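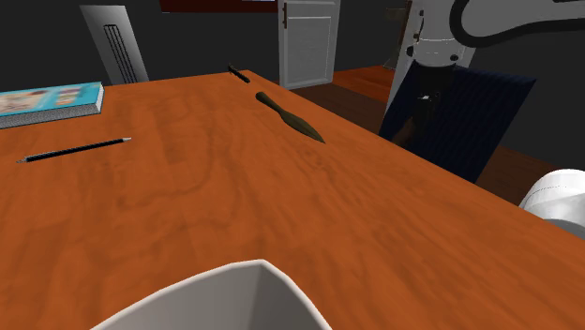 Vol. 3, p. 274

Wood grain

Wood grain is the direction and pattern of the fibers in a piece of wood, and also the look that these fibers give to a cut surface. In everyday speech the word is used for both, and this sometimes makes confusion between carpenters and their customers.

Origin. In regions with cold winters a tree adds one layer of wood in most years. The part grown in spring is usually lighter and softer, the part grown in summer is darker and more dense. When the trunk is sawn, these layers appear on the board as lines. A plain-sawn board shows arches and waves, while a quarter-sawn board shows lines which are almost straight.

Knots. A knot is the base of a branch which was enclosed by the growing trunk. The fibers must go around it, and for this reason the grain near a knot is curved. Boards with many knots are weaker in bending and are sorted into a lower grade.

Use in furniture. For table tops the makers often prefer a lively grain. The workshop of Helmut Lammers in Husbridge was known for tops made from one single tree, with the boards kept in the order of sawing. His pattern book has 141 drawings of grain, of which 47 are from ash. It was later edited by Snædís Arnardóttir, who corrected several names of species.

Working. Planing should follow the rising direction of the fibers. Against it, the blade lifts them and the surface becomes torn. Stain goes deeper into the soft early wood of pine, so the pattern can look reversed after staining.

See also: Figure (wood); Growth ring; Quarter sawing; Veneer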